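9th July

Rain again, which in July is what we pay rates for. Spent the morning in the reading room at Toneo with the Skirninness papers, or as much of them as will fit in one archive box and a biscuit tin. I have now read every surviving account of the Battle of Skirninness and can report that it took less time than finding a park outside.

I'd better put down what I know while I still know it. Two parties of armed men, one belonging to the Mellorero Pastoral Company and the other to the people whose creek it thought it had bought, met on the flat below the headland shortly after dawn. The company men had been drinking since the previous dawn. Somebody fired. Everybody else fired. After 12 minutes the company men ran for their boat, discovered the tide was out, and surrendered to a party that hadn't asked them to. The casualties came to five wounded and a horse. The horse gets the best obituary, a full column.

For those 12 minutes we have a monument, a roundabout, a brand of shortbread and a public holiday observed only by the council depot. We also have a painting. I went down the corridor to look at it again after lunch (egg sandwich, regrettable). It shows the company captain on a white horse with his sword up and the sun coming through the cloud on his side of the canvas. Every witness agrees he was on foot. Two of them agree he was under the boat.

What I can't get past is how quickly the thing became tidy. The earliest account is a letter written that same December by the company's storekeeper, who wasn't there but had to replace the powder, and was cross about it. He calls it "the late foolishness at the flat". Eight years on, the newspaper calls it an affair. By the time the monument went up it was a battle, and the number of men on each side had grown the way fish do. The plaque says hundreds. The storekeeper issued powder to 46, and he was not a man to lose track of powder.

The other side of it is harder. There's almost nothing in the box from the creek families, apart from a petition and a page of testimony taken down by a magistrate who plainly wanted his dinner. He summarises where he ought to quote. Every so often a real phrase gets through, and then he catches himself and goes back to "the deponent further states". One of them described the company men crossing the flat as "walking like calves". I read that page over and over until the archivist began to hover.

Then there is Manurung. He turns up in three places: the storekeeper's letter, the petition, and a shipping list from the year after. The local histories have him down as a guide, a spy, an interpreter and, in the 1920s pageant, a comic cook. The letter only says that "Manurung went across to speak with them and it was done". That's the whole of it. I have a suspicion that this one line is the reason there were five wounded and not fifty, and that he has been handed a ladle for his trouble. A suspicion is not a footnote, though, and I've been stung before. My last bold theory concerned the boundary stones at Mellorero and survived until somebody's grandson rang to say his father had put them there for the cricket.

Walked home the long way via the foreshore to think it over. Got wet and thought mostly about socks.

The evening went on chapter four. I've been trying to write the fight itself and it keeps coming out as the painting. I put in smoke, then took it out, as the one man who mentions the air at all says it was clear and bitterly cold. I put in a bugle. Where on earth did I get a bugle? There's no bugle in the box. I think it was in the school play, and that I may have been the one holding it.
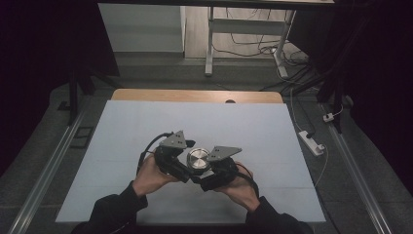 So the bugle is gone, and the chapter now opens with the storekeeper and his powder. It's less stirring, but I trust him. He wrote down the price of everything, including the boat, for which he billed both sides. The company paid. The creek families sent back a reply that hasn't survived, and I'd swap the painting for it tomorrow, frame and all.

It did occur to me, over the second cup of tea, that the significance of the whole business lies in the lease and has very little to do with the shooting. The company lost its nerve about the flat and gave up the lower run the following winter. Toneo was laid out on the part it let go, and the old creek track became the main street, which explains the bend outside the chemist that people are forever blaming on the council. You can't put a lease on a plinth, I suppose. You'd need a lot of plinth, and it would have to be initialled on every side.

I should ask about the shipping list. It gives Manurung as a passenger with a berth paid in advance, and I'd very much like to know who paid. If it was the company, that's one story. If it was the petitioners, I have to rewrite chapter three as well, and I was fond of chapter three.

The gutter over the back door has come down at one end. Bucket out. Need stamps, printer ink, eggs (not for sandwiches).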